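Slanina project: progress report to Prarnus
February 11, 2024
Prepared by Ans Mertens

Work since November

The aim for this period was to gather two-handed cleaning demonstrations in furnished rooms and to find out how much of the data our policy needs. We have now recorded 990 demonstrations. Bello Edet has checked and labelled 500 of them, and 257 were set aside for testing only.

Mopping took longest. The mop handle is long, so a small turn at the wrist moves the far end a long way, and early recordings had a lot of wasted motion. We now ask operators to grip near the upper end of the handle and to keep the bucket on the floor between the two arms.

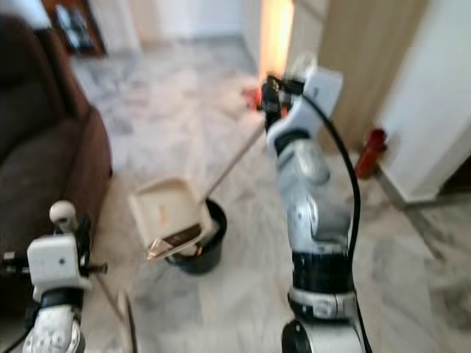
Results so far

Training on the labelled set alone gave steadier bucket work than training on everything. We think this comes from uneven operator habits in the unlabelled part - Bello is looking into it. Blurred head camera views during fast arm movements are still a problem, and we have tried 3 ways of filtering them. Dropping the worst stretches worked best.

Next period

Finish labelling, repeat the comparison with the full set, and start the dustpan task. No change to the budget is requested.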